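Does co-training on other people's robot data help if you've only got a few demos of your own?

Posted by stutberg_bench, October 11, 2022

Hi all, long-time reader, first proper post. I've been trying to copy the result from the Jivico write-up that did the rounds in July, where they mix a small set of your own teleoperated demos with a big pile of demos from other labs and train one policy on the lot. They say the mix beats training on your own data alone, even when the other stuff was recorded on different arms in different rooms.

My numbers: 80 demos of my own (pick up a cloth, put it in an open box) and 3,000 borrowed ones. Own data only, the policy is poor but at least it heads for the cloth. With everything mixed in, it wanders about over the table and sometimes just hovers. So I've made it worse, which isn't what the paper promised me! Am I doing something daft, or does the method need more of my own data before it works?

Posted by Trornance

Not daft, I did the same thing. How are you sampling? If you just shuffle everything together, your 80 demos are a tiny slice of every batch and the policy hardly sees your table. Set it so half of each batch comes from your own set, whatever the sizes are. It's tucked away in the Jivico appendix and very easy to miss.

Other thing to check is the actions. Some of the borrowed sets store absolute gripper positions and some store the change since the last step, and if you've mixed the two you'll get exactly that hovering. Plot a handful from each source before you train again (I lost a fortnight to this, and I'm still cross).

Posted by quietgripper

more data always helps, just train longer

Posted by rivadeneyra_lab

Sorry, but training longer won't fix a bad mix. We ran ours for ages and it only got more confident about the wrong thing.

I'd go with half and half too, and I'd also be fussy about how you test. We did 221 trials in the end, swapping between the two policies on every go so the light and the clutter were the same for both. Before that we'd tested one policy in the morning and the other after lunch, and the gap we were so pleased with mostly vanished once we did it fairly. Own data plus borrowed did still come out ahead for us, mainly when the cloth was bunched up differently from the demos. On the easy starts there was nothing in it.

Our table has a box and a cloth on it as well, so your task isn't far off ours.
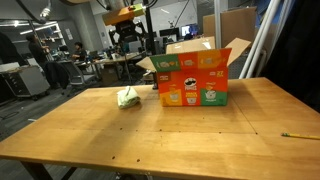 If you do rerun it, keep the starting positions written down and use the same list for both policies. I'd be curious whether you see the gain on the awkward starts too, so do come back and post the numbers, even if they're rubbish.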